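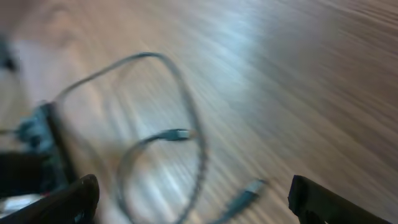

Subject: Re: [manip-sw] Retus planner 2 — drop the blur filter?

Parvaneh Mohammadi wrote:
> We ran the cable task at Staltville with the wrist blur filter turned
> off and the new tracker on. 600 episodes, 54 failures. With the filter
> on we were throwing away a lot of frames during fast moves and the
> planner kept stalling while it waited for a clean one. I think the
> filter has outlived its use and I'd like to remove it from the default
> config in the March release. The tracker handles smear fine. Any
> objections?

Yes, one objection and a few questions.

I don't doubt the 54. I doubt what it's being compared to. The last run with the filter on, at least the last one I can find in the logs, used the old tracker and the old grasp scoring. So three things changed between the runs and the filter is getting the blame for all of it. Can you do the new tracker with the filter on, same cables, same table? If the failure count hardly moves, I'll drop this and you can delete the thing.

"Handles smear fine" is the part I have the most trouble with. A thin gray cable on wood grain is close to the worst case for this. When the wrist moves fast the grain turns into long streaks, the cable picks up a ghost edge beside the real one, and the tracker has to choose. I replayed 11 of your failed episodes offline, and in most of them the confidence stayed high right through the fast part of the move. I would be much happier with a tracker that said it was lost. The planner believes whatever number it gets, and then it commits to a grasp on an edge that was never there.

As for the stalls, I agree they're bad, but I read that as a planner bug. It blocks on the wrist stream when it could fall back on the head view and keep going. I asked for that back when Endale was doing the first port and was told it would come with the rewrite. The rewrite came.

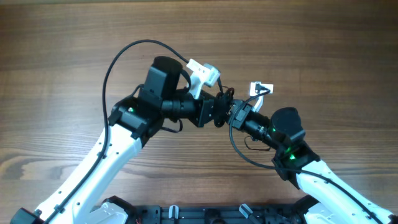
The head view isn't free either, I know. Once both grippers come together over the middle of the table they cover the very spot you care about, and all you get from above is wrist housings. So the fallback has to be smarter than "use the other camera." My suggestion is to weight each view by joint speed. We already have joint speed, it's cheap, and it doesn't depend on the tracker grading its own work. Slow wrist, trust the wrist. Fast wrist, hold the last good estimate, and let the head view veto it if it disagrees by a lot.

Two smaller things:

The failure labels in your log are only "grasp" and "other." Please split out "closed on nothing" — it's the one this change would affect.

And if the filter does go, leave the flag in for a release. The Rinevex people pin their configs and they will not read the changelog.

I can review a patch for the speed weighting if somebody writes it. I'm not volunteering to write it, having done the last two.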